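How a Lever Works

Leonora Panganiban
Thursday, December 6, 2018

A lever is a stiff bar that turns around one fixed point. The fixed point is called the fulcrum. The push or pull you put into the bar is called the effort. The thing you want to move, or the force it pushes back with, is called the load. Every lever has these three parts, and the order they come in decides what the lever is good for.

What a lever trades

A lever does not make energy. It trades distance for force, or force for distance.

Picture a seesaw with the fulcrum in the middle. Two children of the same weight sit at the two ends. The board balances. Now one child moves halfway in toward the fulcrum. That side goes up. The child weighs the same as before, but the weight is acting on a shorter length of board.

The length from the fulcrum to the place where a force acts is called an arm. To find how strongly a force turns the lever, multiply the force by its arm. This number is called the moment. A lever balances when the moment on one side equals the moment on the other.

Try it with numbers. Force is measured in newtons. A load of 10 newtons sits 5 centimeters from the fulcrum.

10 x 5 = 50

You press on the other side, and your hand is 10 centimeters from the fulcrum. How hard must you press?

50 / 10 = 5

You press with 5 newtons and hold up 10. Your arm of the lever is twice as long, so you need half the force. To raise the load by 1 centimeter, your hand has to move down 2 centimeters. That is the trade.

Three classes

Levers are sorted into three classes. The class depends on which part is in the middle.

First class: the fulcrum is in the middle. Seesaws, crowbars and the claw of a hammer are first-class levers. Effort and load move in opposite directions. When you push down on a crowbar, the other end goes up.

Second class: the load is in the middle. A wheelbarrow is the usual case. The wheel is the fulcrum, the dirt is the load, and your hands on the handles supply the effort. Your hands are always farther from the wheel than the dirt is, so you lift with less force than the dirt weighs. Bottle openers work this way too.

Third class: the effort is in the middle. A fishing rod, a broom and your own forearm are third-class levers. Here you put in more force than you get out. What you gain is movement. A small motion of the hand near the bottom of the rod makes a large motion at the tip.

Many people find the third class odd at first. Why use a lever that makes the job harder? Often the job needs speed or reach more than it needs force. When you sweep a floor, the bristles weigh very little, and it helps that they travel a long way with each stroke.

Your arm

Bend your elbow and hold a book in your hand. The elbow is the fulcrum. The book is the load. The muscle at the front of your upper arm, the biceps, is attached to a bone in your forearm a short way past the elbow. It pulls there.

The book is much farther from the elbow than the muscle is, so the muscle has to pull with several times the weight of the book. In return, the muscle shortens only a little while your hand moves up through a wide curve.

Levers in pairs

Two levers can share a job. Scissors are two first-class levers joined at one pivot. The pivot is the fulcrum for both. Thick cardboard is easier to cut close to the pivot, where the load arm is short. At the tips the load arm is long and the same squeeze gives less force.

A nutcracker is two second-class levers joined at one end. The nut goes between the joint and your hands.

Tweezers are two third-class levers. You squeeze in the middle and the tips close. The force at the tips is smaller than the force of your fingers, which helps when you are holding something that breaks easily. 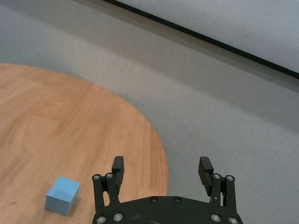
Bars can also be joined to other bars, with a pivot at each joint. A group of bars joined like this is called a linkage. If four bars are pinned into a shape whose opposite sides are equal, the shape can lean over, but opposite sides stay parallel. Some toolboxes open this way -- the trays swing up and out and stay level, so the screws do not slide off.

Test it yourself

You need a 12-inch ruler, a pencil, tape and some coins of the same kind.

Tape the pencil to a table so it cannot roll. Lay the ruler across it at the 6-inch mark. Put two coins on one side, centered 2 inches from the pencil. Now find where a single coin must go on the other side to balance them.

Work out the answer first. Two coins times 2 inches is 4. One coin times how many inches is also 4?

Your result may be off by a small amount. The pencil is round and the ruler can slip on it, and coins are wide, so measure to the center of each one. Write down the distance you expected and the distance you measured, then repeat with three coins placed 1 inch from the pencil.

Words to know

Arm: the distance from the fulcrum to the place where a force acts.
Effort: the force put into a lever.
Fulcrum: the point a lever turns around.
Linkage: a group of bars joined by pivots.
Load: the thing a lever moves or presses on.
Moment: force multiplied by arm.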